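Small table with drawers, what do you keep in yours?
Home and Storage > Kitchen and dining > General talk
Page 1 of 2

borka_44
Posted Thursday, 19:12

Hello to all. I am new in this part of the forum, before I was only reading. Please excuse my English, I learned it from work and from television.

We bought a square table which has drawers under the top. It was second hand, from a shop that was closing. The seller called the model Vero but I find no label on it, so maybe he invented it. The top is smooth and beige, the drawers are grey. My husband wanted it because our flat is small and we have no place for a real sideboard.

My question is simple. What do you put in the drawers of such a table? At the moment one has snacks and the lower one has batteries, tape, candles and the manual of the washing machine. I am not happy with this system. Each time somebody wants crisps, he opens the wrong drawer.

Thank you in advance for the ideas.

tidy_in_tuzla
Posted Thursday, 19:40

Welcome! I have a similar one and for me it is very clear: napkins, placemats, the bottle opener, matches. Things for the table stay at the table. Food goes to the kitchen cupboard, with a door that closes well.

I would never keep crisps in a drawer. Crumbs go in the corners and then you need to take the whole drawer out to clean it. I did it one time with toasted corn and I was finding pieces until January.

idix
Posted Thursday, 20:05

I do not agree with tidy. Closed bags make no crumbs. Only open bags make crumbs. If you have a rule that an open bag is finished or goes into a tin, the drawer is perfect for snacks. It is dark and dry and the bags do not get pushed behind the flour like in my cupboard.

borka, how deep is the lower drawer? This is more important than what you put in.

borka_44
Posted Thursday, 20:21

Inside it is 12 cm high. I measured just now with the tape from the same drawer.

And the rule about open bags is nice, but I have two teenagers.

idix
Posted Thursday, 20:33

12 is good. A normal bag can lie flat and you can still close the drawer. With less than that the bag catches on the piece above and you have to push it down with your hand every time, very annoying.

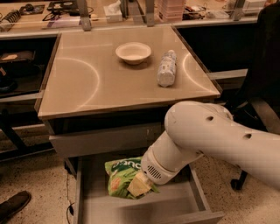
Lower drawer open, green bag on the left side.

What I like in this arrangement is that the inside of the drawer is pale, so you see at once what is there. My old one was dark brown inside and I lost everything in it. Also the bowl is already on the table, so you take the bag, you pour, finished. No walking to the kitchen and back.

tidy_in_tuzla
Posted Thursday, 20:50

Nice table, but your bag is crumpled! That is exactly how it looks in my sister's house. The bags get crumpled, then everything inside is broken, and you eat powder with a spoon.

And put the water bottle standing, please. I cannot look at a bottle lying on a table. One day the cap is not closed properly and the water goes over the side and into the drawers. I have seen this damage and the drawer never slides the same after.

omerović_wood
Posted Thursday, 21:18

Good evening. I repair furniture, so a few words about the water, which is a serious point, more than the crumbs.

On a table like in the photo there is an edge trim around the top, a bit darker than the rest. When you buy second hand, check this trim with your fingernail on every side. If it is lifting somewhere, water can go under, depending on what the top is made of. I glue it again for my customers and it is a small job. If you wait until the top is swollen, it is a big job and often I say no.

For the drawers: take them out once a year, wipe the runners with a dry cloth, and put a very small amount of wax if they are the simple kind. If they are metal runners with balls, no wax, please. Look also for the maximum weight if you have the papers. People fill the drawer with tins and afterwards they complain that it hangs.

lentil_soup
Posted Thursday, 21:44

Can I ask about the shine? My table has also a smooth light top and in the evening the lamp makes big bright curves on it, the same as in idix's photo. It disturbs me when I read. Is there something to do, or only a tablecloth?

omerović_wood
Posted Thursday, 21:52

Tablecloth, or move the lamp. Please do not sand it. I had one customer who sanded it.

tidy_in_tuzla
Posted Thursday, 22:03

I have a linen runner from the market, it cost me 15 and it covers the middle. The shine on the sides stays but it is much less.

Coming back to the drawers. I see in the photo there is a long counter behind the table, with tissues and pink plastic containers in a stack. If you have such a counter, why not keep the snacks in containers there and use the drawer for napkins? I still think my idea is better.

idix
Posted Thursday, 22:15

Because then the children see the snacks the whole day! In the drawer they must at least remember that they exist.

Also a counter which has space on it fills itself with cables and glasses and other small things. In my house it takes one weekend.

borka_44
Posted Thursday, 22:31

I enjoy very much this discussion, thank you. My husband reads over my shoulder and he is on the side of idix.

I think I will try like this: upper drawer for napkins, candles and matches, lower drawer for snacks, closed bags only. The batteries and the tape must move to the hallway. I checked the trim with the nail as omerović_wood said, and at one corner it is a little loose. What glue should I buy? I have only the white one for paper.

omerović_wood
Posted Thursday, 22:40

Not the one for paper. Contact glue, a small tube, thin layer on both sides, wait as long as it is written on the tube, then press strongly and hold it with painter's tape over the night. Clean the old glue away first or it will not hold.

lentil_soup
Posted Thursday, 22:58

I moved the lamp. It is better, but now I cannot see my soup.

Next page >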